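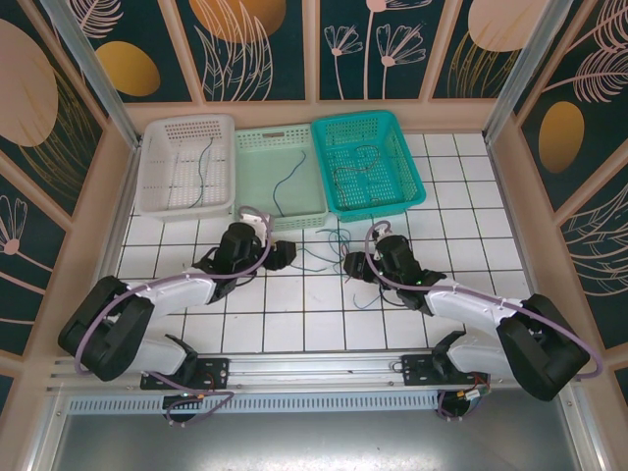

Perkia Small Storage Baskets

Open plastic baskets for sorting cables, chargers, stationery and the other small things that end up in one drawer. They come in white, pale green and bright teal, and you can buy them singly or as a mixed set.

Which basket for what

White. Rounded corners, perforated sides and a grid of small holes in the floor. Dust and crumbs drop through, so give it a shake over the bin from time to time.

Pale green. Smooth, solid floor with a slotted rim and a handle opening on one side. Choose this one for paper clips, SIM tools and plug adaptors, which can catch in a perforated base.

Bright teal. Thick rim, lattice sides and a perforated floor. The rim gives you something to hold when the basket is full of heavier leads.

Sorting a tangle of cables

Tip everything out on a hard surface — tiles or a worktop are easier than carpet. Stand the baskets in a row at the back and leave the front clear for untangling. Find a loose end and work back from it. Don't pull on the plugs.

Put one cable in each basket to start with, then add others of the same sort. Some people go by colour, others by use (phone, computer, everything else). Thin cables can lie in a gentle curve or a loose S. Avoid folding them tightly.

Care

Wash by hand in warm soapy water and dry before use. Not suitable for the dishwasher or microwave. Keep away from radiators.

Ordering

Mixed set: one of each colour. Single baskets are sold in packs of 2, all the same colour. Clip-on labels by Brøndum are sold separately in sheets of 30 and fit the white and teal baskets. They do not fit the slotted rim of the pale green one.

Orders placed before 11 am leave our warehouse the same working day. Unused baskets can be returned within 30 days. The next delivery of pale green singles is due in August.

Sold and shipped by Mimport.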